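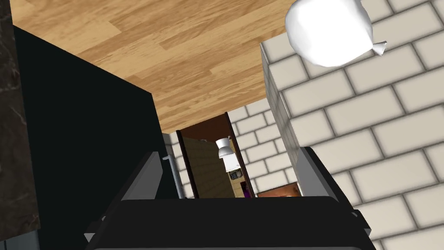
Fig. 1. Simulated interior, gripper open, with the doorway between the fingers.

Handout 4: Testing a home-built gripper in simulation

Course: Build an Arm at Home, Drandport shared workshop
Notes by Živko Popescu, with corrections from Mohandas Alva

Before you run your own arm, run it in the simulator. The Clarton model we load is a house interior with white brick walls and a tall black cabinet. Your gripper file goes on the end of the arm in place of the default one.

1. Camera tilt
The ceiling in Fig. 1 sits at a steep angle and fills much of the upper half. Check the wrist rotation before you change anything in the camera settings. Write down the value you find – you will need it in Handout 5.

2. Finger gap
Open the fingers fully and save a view. Both fingers should show, with a clear gap between them. If one is missing, the mount offset in your file is wrong. Most people have the sign reversed.

3. Handles
The silver handle by the black cabinet is slim and runs vertically. Turn the gripper so the fingers close on it from the two sides. Start at low speed.

4. Logging
Each run is 533 steps. Do 15 runs per finger design and keep all the logs, including the failed ones. The Poduval script stops reading at 4,000 lines, so split longer files.

Printed fingers are due in May. The printer is in room 101 – bring your own filament.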